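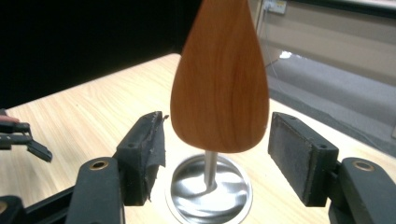 According to the man in the seat next to mine on the shuttle, anyone who wanted the real payback number for the Hostum battery site would have to ask for it at least twice. He had been to the spring open day and come home with a tote bag and no number. I asked three times and did a little better than he did, but only a little.

The site is on the flat ground east of Brurnport, behind the old rail yard. Trondent built it and runs it, and Fehr supplied the battery containers. It opened to visitors one morning in October, with coffee at nine and a safety talk that ran long. We were given vests, hard hats and a glossy folder. The folder said the site can "power 3688 homes." It did not say for how long. When I raised this in the first question session, our guide said it depended on the homes. Later, out by the fence, a younger engineer told me the answer was two hours at full output, on a good day, with mild weather. That would have fit in the folder.

There are 14 containers in two rows, white, with cooling units on the ends. They are louder than I expected. Trondent's handout calls the sound "comparable to a household refrigerator," and I suppose that holds if you stand at the road. Between the rows we had to lean in to hear each other. The nearest houses are 510 yards off, on the other side of a berm that was still bare dirt when we saw it. Planting is promised for next year.

The control room was the best part of the tour. It is a small room with good screens, and the operator on shift was willing to talk about the days when things don't go to plan. The batteries charge overnight when wind power is cheap and sell back in the early evening. On paper it's a simple trade. In practice, she said, the gap between the two prices has been shrinking as more sites like this one get built, and some evenings they hold the charge and wait. I wrote that down, as it was the first thing all morning that hadn't come off a slide.

Then fire safety. Each Fehr container has its own gas detection and its own shutoff, and there is more space between them than the code asks for. Fine. I asked whether the local fire department had trained on the site. Yes, once, before it was switched on. Was another session scheduled? They would get back to me. I left my email address and have had a newsletter.

The jobs claim deserves a mention too. A banner at the gate said 409 jobs. Those were construction jobs, counted over the whole build, and by now the crews have gone. The permanent staff at Hostum would fit in the shuttle with seats left over. I don't hold that against a battery site, which is mostly boxes and software, but the banner was still up.

As for payback, my third try got me "more than ten years, depending on the market." The batteries are under warranty for ten. I asked what happens in the years after that and was told that replacement costs are expected to fall. Expected by whom wasn't clear, and we were being walked toward lunch.

I came away thinking the equipment is probably sound and the people who run it know their work. The folder is another matter. If you go to the next one, wear boots - the gravel stops well short of the second row - and skip the video in the welcome tent, as the guide repeats all of it. Parking is at the rail yard, and the last shuttle back leaves at two.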